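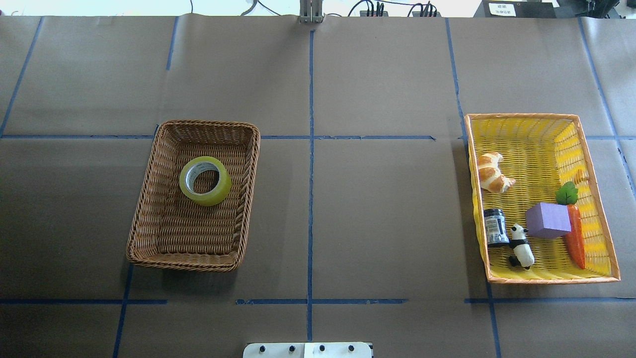 4. Sorting into baskets

Lay the Ombridge table sheet first, tape the grid, then baskets. One basket per side of the center line, leave a gap you can get a hand into. Brown wicker on the left is for packing supplies, so the roll of yellow-green tape goes there and lies flat. Toys and small household stuff go in the yellow one: croissant, panda, purple foam cube, the little jar with the black lid. Jar stays upright.

4.1 Check both baskets are on the paper, not on a bare spot.
4.2 Pick up one item. Put it down before you take the next.
4.3 Heavy things first, soft things last. Dont stack.
4.4 Straighten any basket that got bumped.

NOTE: Re-stick lifting tape before you start, not halfway thru. Spare sheets are in the Stalline box, part 432.

CAUTION: Baskets hold up to 16 small items. More than that and the bottom ones get squashed. 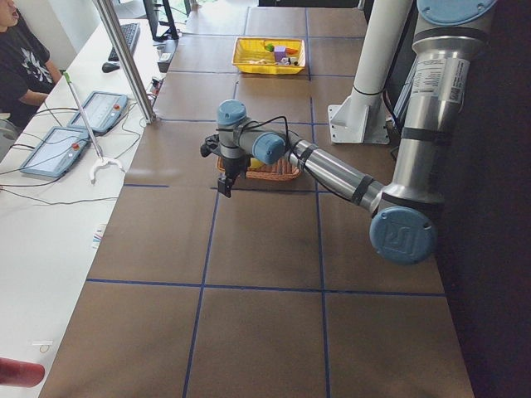

Do the baskets have to sit square to the tape lines?
A slight angle is fine. Just keep the whole basket on its own side of the center line.

4.5 When done, empty both baskets and wipe the rims. Dry cloth only.

Maladico Table Guide, rev. August. Questions: Afiq Wibisono, ext. 155 | Back to top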